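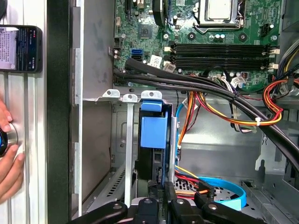 Desktop tower on its side, drive cage at lower right, gripper fingers coming in from the bottom.

Home Products Newsroom Support Careers Contact

Last updated: April

LALTIER COMPARES TWO GRIPPERS ON OLD COMPUTER PARTS, PUBLISHES THE RESULTS ANYWAY

Zedik and Coka hands put through 521 attempts each; only one of them is made by us, and it did not win everything

Laltier, maker of the Zedik two-finger gripper, today released the results of a bench comparison between the Zedik and the Coka, a parallel-jaw hand that Laltier does not make and had to pay full price for. Both were mounted on the same arm, run from the same controller and asked to do the sort of work that product brochures tend to skip: picking up awkward plastic, lining it up with a slot and pushing until something gives, preferably the slot.

The comparison was done on two setups. One is a fixture plate with a row of five slot housings. The other is a desktop computer, opened up and laid on its side, with its wiring left in. Laltier's marketing department asked whether the wiring could be tidied for the launch. The test group said no, and the marketing department has been very brave about it.

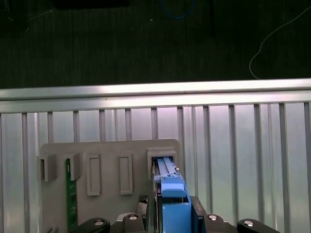

Blue part going into the fifth slot. A green circuit board sits in the second.

Main results:

Fixture plate: the Zedik seated the part on the first push in 388 of 521 attempts. The Coka finished 89 behind.

Open computer: the Coka was better at reaching between cables, and by a margin our sales team has asked us to describe as "narrow." It was not narrow.

Changing fingers: Zedik faster. Both need a screwdriver, and both will let you drop the screw.

Camera view of the part while gripped: Zedik better with tall parts, Coka better with anything short and flat.

Full run logs, including the bad ones, are available from the Laltier newsroom on request. They are long and not well written. 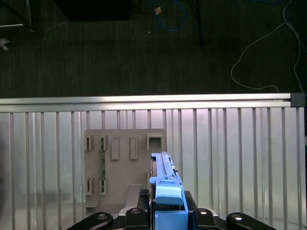 HEBDEN, April — When Laltier first showed the Zedik, the demonstration consisted of the gripper picking up a foam cube and setting it down on another foam cube. It did this beautifully. Customers then took it home and asked it to handle parts with ledges, tabs, rails and one side fatter than the other, and sent us emails.

The new comparison is the reply to those emails. For the fixture work, the test group settled on a long blue plastic part that has a slim upper section and a much chunkier body below. Held at the body, it puts the business end a good distance from the fingers, so a small tilt in the grip turns into a large miss at the slot. The part was chosen after a short search for the most annoying thing in the building.

"We wanted an object that would make both grippers look bad," said Laltier's head of test. "Then we could see which one looked less bad. I was told to put that more positively and this is me putting it more positively."

Each attempt followed the same steps. The arm picked up the part, carried it to the plate and raised it toward the slot, and the controller called a stop when the pushing force went over its limit. An attempt counted as a success if the part was seated on the first push. Wiggling did not count. The head of test was firm on wiggling, having watched a previous supplier build an entire success rate out of it.

The Zedik's 388 is a respectable score and also means that it failed in front of visitors on several occasions. Most of its misses came from the part leaning slightly toward one finger before the push began. The Coka's misses were more evenly spread and harder to explain, and Laltier has written to its manufacturer with the logs in case they are useful. We would want the same done for us, although perhaps with a friendlier cover note than the first draft had.

In the open computer the order was reversed. A tower full of black sleeved cables and colored power wires is unkind to any hand wider than the gap it is reaching into, and the Zedik is wider. Its rounded arm links, which our catalog calls "sculpted," take up room on both sides of whatever is being gripped. In a clear space this matters very little. Next to a drive cage with a cable looping past it, the operator ends up planning the whole approach around the gripper's elbows.

"It's like sending somebody in a parka to get something off the back of a shelf," the head of test said. "They'll get it. Other things will come too."

Laltier will respond with a slimmer set of links for the Zedik, to be sold separately and also included free with any gripper ordered from April onward. The slim links close with a little less force. Customers who lift heavy parts should stay with the standard links. Customers who lift foam cubes may use either.

The comparison also covered camera placement, a subject on which Laltier has changed its mind more often than it would like to see in print. With a tall part clamped upright, a camera close to the wrist sees plenty of part and not much slot. Moving the view back brings in the plate and the rail above it, which gives the operator something straight to line up with. The test group now recommends the wider view for insertion and the closer view for picking. The previous manual recommended the closer view for everything. The previous manual has been withdrawn, and anyone who printed it is asked to stop.

On controllers, the news is dull and therefore good. Both grippers ran from the same unit without modification, and the force limit behaved the same way with each. The one setting that made a visible difference was approach speed over the last stretch before the slot. Slower was better, up to the point where the people watching began to look at their phones.

Laltier does not claim that the results apply to every arm, part or workshop. A different plate would give different numbers, and a different blue part would give the test group a rest. The company plans to repeat the fixture runs with the slim links and will publish those scores whether or not they are flattering. The sales team has seen this sentence and let it through.

About Laltier

Laltier designs and builds grippers, fingers and mounting hardware for small robot arms at its workshop in Hebden. Its products are used by repair shops, teaching labs and people with a garage and a patient household. The Zedik is its best-selling gripper. It has also been, for most of the company's life, its only gripper.

Press contact: Laltier Newsroom, Hebden. Calls are answered from 2 p.m., when the noisy work stops.

Comments (4)

slotcar_dad
Fair play for printing the Coka result on the PC. I have both and would say the same. The Zedik is lovely until there's a cable within a mile of it. Do the slim links fit the older version with the textured knob?

Laltier Newsroom
They do. You will need the longer screws, which come in the bag. Please count them before you start and again after.

benchpress
First push only is a tough way to score it. A human fitting that part would wiggle. I wiggle every time. Could you put out a second table with wiggling allowed?

m_torque
Still have the printed manual. It's holding up one corner of my bench so I won't be stopping.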